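Clarnside Workshop Forum > Arms and Automation > Builds in progress

Gripper descends correctly, spoon grasp fails in sim

hgodoy
Joined: November
Posts: 141

I'm building a two-arm table clearing cell in the shared workshop. Before anything moves on the bench I run it in simulation, with a kitchen counter, a microwave, a tray and assorted bottles. The target is a white spoon lying across a round green dish. Approach is from above, fingers pointing down, closing on the handle.

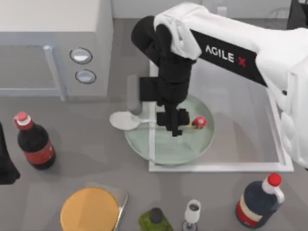

The approach pose repeats well. The grasp does not. Out of 80 runs the spoon stayed in the fingers in 2. In the rest it squirts out sideways during the close or pivots around the contact point on lift. Solver is at default settings, friction is whatever the Vunovent importer assigned. Logs on request.

r_yensuk

What is the collision shape on the spoon? If the importer made a convex hull, the handle and the bowl are joined by one solid wedge and your fingers are closing on a surface you can't see in the render. Turn on collision display before touching friction.

hgodoy

Convex hull, confirmed. The hull is much thicker than the handle at the point where I grasp. I split it into a capsule for the handle and a separate hull for the bowl. Sideways ejection is gone. Pivoting on lift remains.

quezada_x

Pivoting is expected. You are holding a long part away from its center of mass with two small contact patches. Move the grasp point toward the spoon's bowl.

r_yensuk

Disagree. Moving the grasp puts the fingers closer to the rim of the dish, and then he has a clearance problem in place of a torque problem. Use torsional friction on the pads. Point contacts don't resist twist at all, real rubber does.

hgodoy

Clearance matters more than I said in the first post. The little red and white figure sits inside the rim near the handle end, so I can't go far the other way either. The planner treats it as an obstacle.
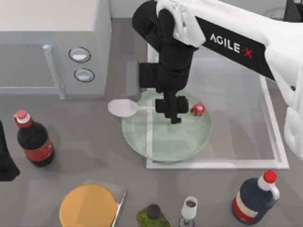
With torsional friction enabled and the grasp point unchanged, the lift holds but the spoon sags at the bowl end. Acceptable for a drop into a bin, poor for placing it parallel to anything. Step rate is 2,000 Hz now, and it runs slow on the workshop machine.

quezada_x

That sag is the torque I was describing. You have hidden it with a coefficient. Try it on hardware with a real spoon and see what the pads do.

e_riquelme

Both of you are tuning against an unknown. Clamp one pad pair on the bench, hang a weight off a spoon handle, measure the slip angle, put that number in the model. The Gaete spring scale is in the second drawer. Please put it back.

hgodoy

Will do the bench test tonight after 7. The modified spoon asset is in the shared folder under skudemau_cell, collision shapes only, no friction values yet.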